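The open day at Vullby ran from ten to four, and I got there a little after eleven. Parking was in the lower lot, which is a longer walk than the map suggests. Zewditu Gudeta signed me in at the side door and gave me badge 77. Coffee was in the hallway and had run out by noon.

I went because my sister asked me to find out whether any of this is close to being useful in a house. She has two kids under six and would pay real money for a machine that puts things away.

The first talk was by Abelardo Maldonado, who runs the tidying project. They call the setup Nudley. It works with play food, a basket, a cutting board and other small things, on a black table with an arm on each side. He said the group has logged 1,534 attempts at sorting and clearing since September, and that a bare table is the easy case. Clutter is where the time goes.

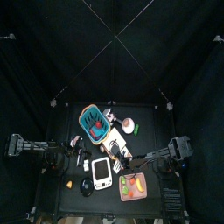
Can a machine clear a kitchen table yet? Only if the table has been set up for it and you aren't in a hurry - one that a family has just eaten at is still too much.

Maldonado was open about that. Hard shapes like a plastic banana are mostly solved, he said. Cables, packets and anything that folds are not. He put the best run at 5 minutes for a job my sister does in one, and he had picked that run himself.

After lunch I asked Maricel Lumanlan about grip. She looks after the fingers and the small cameras near them. Her view is that picking up is fine and letting go is the weak part, because an object in a tray touches its neighbors and the tray wall.

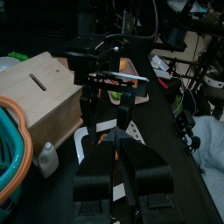
She also said two arms help less than visitors expect. Each one has to stay clear of the other, so one often waits. For shop work, where parts come in the same way every time, she thought the waiting could be planned out. In a home it can't, at least not yet.

I left at three with a leaflet and told my sister to keep buying bins.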